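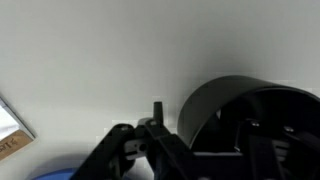

Finally doing the desk thread I said I would do in May of last year. Few posts, no big reveal.

Background for anyone new: I work from home most days and my table collects things. Mail, chargers, cups, a screwdriver that lives in the garage and keeps coming back.

The rule I'm trying is that a thing gets table space only if I used it in the last 2 days. Everything else goes in the box by the door, and the box gets sorted on Friday.

First pass took 13 minutes. Most of that was paper. I had three old notebooks going and couldn't tell you what was in any of them.

So the notebooks are gone and I'm back to a legal pad. One pad. When a page is done it gets torn off and either filed or recycled.

People keep asking why I don't use an app. I have Tipoki on my phone and I like it fine for groceries. For work notes I stop reading anything I type into it.

Marker storage. I used to keep them flat in a drawer and could never find the one that still worked. A cup on the right side, where my hand goes anyway, has fixed that.

Tested every marker I own on the whiteboard before putting any back. Threw out 4. If you haven't done this lately, it takes no time and it is a little embarrassing. 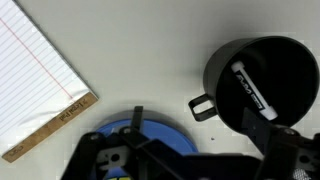 Legal pad on the left, dry-erase marker in the black cup.

A cup with a handle is better than one without. You can move the whole thing with one finger when you need the space.

Question from Thomas Benedetti: does a white table show every mark? Yes. Dry-erase ink comes off mine with a damp cloth if I get to it the same day. Coffee is slower. I don't have advice on ballpoint, I just live with it.

Another one: where does the laptop go. On the shelf when I'm writing by hand, on the table when I'm not. Both at once is how the clutter started.

I looked at the Sukent desk organizer that a few of you linked. It's nice — it's also 100 dollars, and I'd fill every slot because the slots were there. Staying with the cup.

Things I haven't solved: receipts, the label maker, and where scissors are supposed to live. Scissors are in the kitchen for now.

Also the box by the door is already half full, so Friday may take longer than planned.

I'll add to this thread after a couple of weeks if the rule is still holding. If I go quiet, assume the mail won.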